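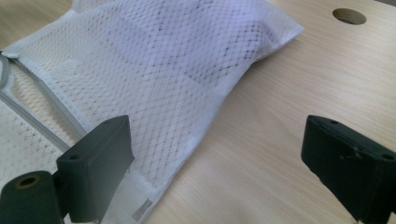

March
By Elin Dafis

Dear Higinio,

Thank you for your patience while we pulled this together, and thank you again to everyone at the Woden Fund, whose grant has kept our police complaints project going through a long winter. I'm happy to say we have a good deal to tell you.

The biggest piece of news is that we have finished reading the complaint files the city released to us, all 1465 of them. Idris Prosser did most of the coding, with Eleri Ellis checking his work and (very politely) arguing with him over what counts as a "discourtesy" complaint and what belongs under "improper search." They settled it in the end, and the coding guide is much better for it.

We have also held four listening sessions in the Grasov neighborhood. The last one ran well past nine in the evening, and people were still talking in the parking lot when I left! Many residents told us they had never received a letter saying how their complaint was decided, so we have added a section on notification to the draft report.

Two things are behind schedule. The department hasn't yet sent the stop data we asked for, and Tudur Harries has written to the records office a second time. The Spanish translation of our know-your-rights booklet is also late, though the printer is holding our slot for 1000 copies.

Spending is within budget, apart from interpreter fees, which ran higher than we planned — I would like to move a little over from the travel line, if you agree. The draft report should reach you before the next payment is due.

Warmly,
Elin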